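Filed under: Slow Living, Home & Habits

I have been trying to drink my morning coffee sitting down. It sounds like such a small thing, but for years I carried my mug from room to room like a lantern, setting it on windowsills and the edge of the tub, and finding it stone cold at lunchtime. Then we moved to Wellthorpe in May, into a house with a tiny back porch, and I decided the porch was going to be my coffee spot.

The first week was hard! I lasted maybe ten minutes before I remembered the laundry, or the dog's pills, or that I never answered my sister's text (sorry, sis). But I kept going back out, and little by little my shoulders came down from around my ears.

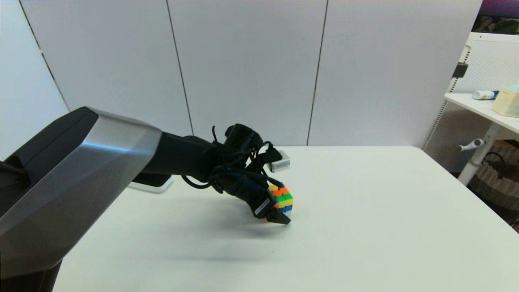 What helped most was leaving my phone on the kitchen counter. I used to tell myself I was only checking the weather, and 2 recipes and somebody's bathroom remodel later, the cup was empty and I couldn't remember tasting it. Now I listen to the neighbor's sprinkler and watch the finches argue — they argue a lot — and I taste every bit of it.

I also bought a better mug, a heavy blue one from a yard sale over on Gramonier Street. It has a chip near the handle that my thumb goes right to. My husband thinks I should sand it down, but I've gotten fond of it.

Next I'd like to try the same thing with supper, though with two teenagers in the house I'm not making any promises. Monday is taco night, so we may start there.

Enjoying the blog? Sign up for my newsletter and get new posts in your inbox. Unsubscribe at any time.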